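OK so I finally spent a whole shift watching the demolition crew take down the old Sithole bakery building, and I have to tell somebody about it!

The guy on the remote is Stelios Stergiou. He used to coach high school wrestling and got into concrete by helping a cousin one summer. Eleven years later he's still at it (the cousin sells boats now).

They had to pull out 428 feet of wall with people still working in the offices next door. So no big excavator, just the small breaker and a lot of patience.

Favorite part -- he walks the slab first and chalks every spot where he thinks there's rebar. Then he starts at the top corner and nibbles. I could have watched that for a week.

Glykeria Chatzigeorgiou runs the cleanup side. 18 dumpsters so far, and she sorts the steel out of every single one. She let me try the hand saw for a minute and my arms are still buzzing!

Also learned the stairwell was poured twice, once in the fifties and again right over the top of it. That's why the schedule slid into November.

Next up is the oven room, which has a floor almost two feet thick. Stelios is thrilled. So am I!

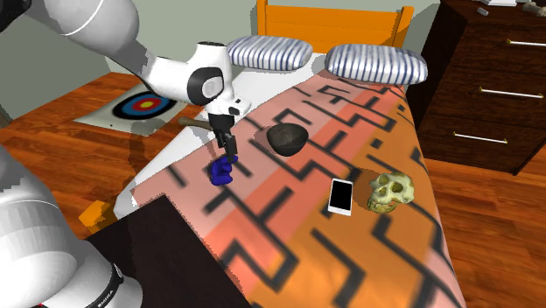

They start on it at 6 a.m. and I already asked if I can come back -- he said bring earplugs and better boots.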